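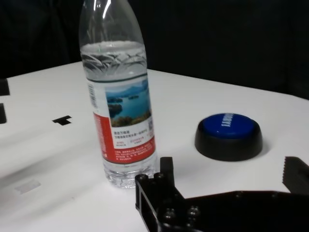 *Bottle and button on the white table. Label side with the lake photo.*

# tramby-bottle-button

Pictures of a water bottle and a blue push button. Version of 3 September 2026. The full set is 648 pictures. I argued for 400, and I still think the rest are padding.

## What's on the table

- Clear plastic bottle, partly filled, red screw cap, red and white label
- Domed blue button on a black base
- Black tape marks on the white top

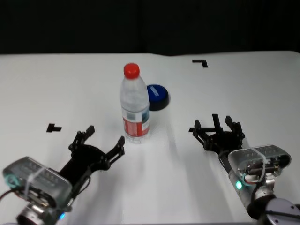 ## Claims I'd be careful with

The old Murnau notes call this set "varied". I don't buy it. It's one bottle, one button and one colour of table, and a change of angle doesn't make a new object.

They also list the fill level as a measured value. It was judged by eye. The label gives a volume in small type ending in "550ml", and that's printed text, so please don't use it to work out how much water is inside. The shoulder ridges bend the light enough to fool most people anyway.
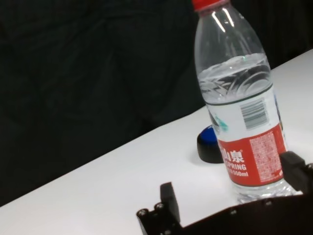
Label text is transcribed only where Rafail Chrysikopoulos and I both agreed on it, so you'll find "SPRING" and the characters 山泉 and very little of the fine print. Guesses were thrown out. Hiltimel's text reader offered 70 extra lines and we kept none of them.

## Known gaps

- No coloured backgrounds
- Cap missing from view in 55 pictures, flagged `cap_out`
- `button_state` is blank throughout; a still can't tell you if it works

Corrections go to Polyxeni. Next check is in November.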